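The Shelf by the Door

There is a shelf in our hallway that was put up to hold keys. I know this because I put it up, and while I was doing it I said out loud, to the dog, "This is for keys." It has not held a key since the first week. The keys live in the pocket of whatever coat I wore yesterday. The shelf holds everything else.

I've been writing on this blog for long enough that some of you will remember the garage, and the drawer in the kitchen that wouldn't open because a potato masher had turned sideways in it. The shelf is smaller than either of those. I thought it would take me one cup of coffee. I was drinking the third one when I moved the whole business to the dining table and admitted it was a project.

Some background. We moved into the house on Rangel with a truck from a company called Gulis, whose two movers were so fast and so polite that I never got to tell them where anything went. They put things where things looked like they should go. A lot of them are still there. I have grown around their decisions like a tree around a fence. The shelf came later, so I can't blame the movers for it, though I have tried.

My neighbor Vanderleia Dantas came over in the middle of all this to return a cake pan, looked at the table, and said, "Are you moving out?" She is a tidy person. Her hallway has a bowl in it, and the bowl has nothing in it, and I've never been able to stop looking at it when I visit. She sat down anyway, and started picking things up and asking what they were, and this is how I found out how much of my own house I can't identify.

My method, if you want to call it one, was supposed to be simple. Everything comes off. Everything gets a decision. Things that belong somewhere else go there right away, even if it's upstairs. I read this in a library book that I then had to pay a fine on, because it was on the shelf, under some mail.

What the book doesn't cover is the stuff that's too nice to throw out and too useless to keep. I would say that's most of what I own. There was a brass hinge from a cabinet we no longer have. There was a ticket stub from a concert I left early. There was a single earring that Vanderleia held up to the window for a long time, hoping it was hers.

And there was the corner I had been avoiding, where the larger things had drifted together and the smaller things had settled in on top and behind. 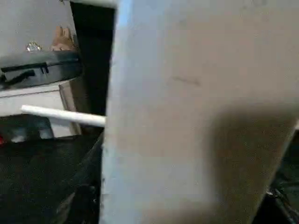
What the dark gray case is for

I don't know. It's a perfectly good case, with a nice rounded form, and it has been taking up the best real estate of anything I own for longer than I care to say. I had a theory that it came with a pair of headphones. My husband had a theory that it came with the headphones' replacement. We have had this conversation before and it ends the same way each time, with one of us saying, "Well, don't throw it out," and the other one feeling relieved.

Cases are a special problem in this house. I can't get rid of a case. A case says that somebody thought a thing was worth protecting, and even when the thing is long gone you feel you'd be letting it down. I once kept the hard shell from a travel sewing kit through two moves, and I don't sew. If a button comes off, I stop wearing the shirt.

Vanderleia's ruling was that a case with nothing to go in it is just a box with ambitions. I told her that was harsh. Then I put it in the "later" pile, which by then was bigger than the other piles put together and had started to lean.

The sparkly thing

Every shelf has one. I'm fond of this little glittery, crystal-looking item and I would be lying if I told you where it came from. It could be a party favor. It could have fallen off something. For a while I was sure it came from a shop called Ridodska, out by the lake, where I go once a year in August and buy things that look wonderful by the lake and confusing at home. But I went through my old receipts (I keep my old receipts, that's a different post) and the only thing I ever bought there was a candle shaped like a pear.

It catches the light. That's its whole job, and it has been doing it for years without any help from me, which is more than I can say for the hallway lamp. I tried putting it on a windowsill upstairs and it looked like I'd lost something. I tried it on the bookcase and the dog took an interest. So it's going back on the shelf. I've decided that one useless thing per shelf is decoration. Two is a collection, and I'd have to dust it.

The brown crumpled situation

I am a keeper of packing material. I'd like to say this is for the planet, and some of it is, but mostly I'm afraid of the day I need to mail a vase. I have never mailed a vase. I don't think I've ever owned a vase that anyone would want. Still, if you get me going I can be quite moving on the subject of good brown paper, and how it's a shame to waste it, and how my grandmother used to iron hers.

My grandmother ironed hers and used it again. I stuff mine behind other things. Over time it takes on the shape of wherever it's been stuffed, and becomes a kind of upholstery. I pulled out enough of it from various parts of the hallway to fill a grocery bag, and then I stood there holding the grocery bag and wondering what I should do about all the grocery bags.

It went to recycling. I want credit for that. I walked it to the bin myself, and only went back for one piece.

What went, what stayed

My husband asked for a number, because he likes a number. I got rid of 11 things outright, if you let me count the dead batteries as one. Another 8 went to other rooms, where I assume they're waiting for me. The hinge stayed. The library book is now mine, so it stayed too, and I did look to see whether it had a chapter on that. It didn't.

The mail I'd put off sorting included a loyalty statement from Amura, the place where we bought the hallway rug, informing me that I had 2,757 points. I was briefly thrilled. I called, and spent a while on hold listening to a flute. The points expired before we'd even unrolled the rug. The woman on the phone was very kind about it and asked if I'd like to sign up again. I said yes. I don't know why I said yes. There's a new card now, and guess where it is.

Vanderleia took home her cake pan, because it turned out I had set it down on the "later" pile and then tried to give it a decision. She also took the earring, on the grounds that she might yet find the other one, and I thought that was the most encouraging thing I'd heard all day. Maybe there's a drawer over there after all.

As for the shelf, I wiped it down and it's a nicer color than I remembered. For one whole evening it had the sparkly thing on it and nothing else. Then the dog's leash went up there, which I think is fair, and a pair of sunglasses, and this morning a lightbulb I need to match at the hardware store. I hung a hook underneath for the keys. It's a good hook. I've hung my scarf on it.

Next I'm supposed to do the linen closet, but the door's been closing fine lately, so I may leave it alone. If anyone recognizes a headphone case from a description as poor as the one I've given, leave a comment. My husband says to tell you it zips, and I say it does too, and neither of us has gotten up to check.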